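Bedroom Reset: Clearing the Bed First
Speaker notes, Liltanport housing workshop, September 24, 2023

Slide 1. Scope
Covers one task: getting loose items off a bed before the sheet is changed. Laundry and closet storage are in the second talk. Keep this part to 7 minutes.

Slide 2. Why the bed collects things
It is the largest flat surface in most small rooms. In the Rolora units the desk is narrow, and cups and containers migrate to the mattress. The August walk-through covered 225 rooms. Do not read out the full table; it is in the handout.

Slide 3. Sorting order
Drinkware first, open cups before closed containers. Food canisters next, label facing out, back to the shelf. Small flat items go in one tray. Plush toys and pillows last. Quilt is folded and set to one side before any of this starts.

Slide 4. Worked case
Leave this up for a full minute. Ask the room to name the first item to pick up. Expected reply: the white paper cup on its side, then the green cup standing next to it. The tall pink and green canister follows. Point out that the pink quilt is already folded. The plush toys can stay where they are until the sheet comes off.

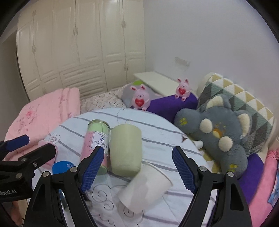

Slide 5. Changing the sheet
Check the surface for threads and crumbs. Release the far corners first. Patterned sheets hide small debris, so run a flat hand across the full width.

Slide 6. Handout and questions
Checklist from Cetia, page 6. Take questions on trays and shelf height here. Questions on mattress covers go to the Fang session.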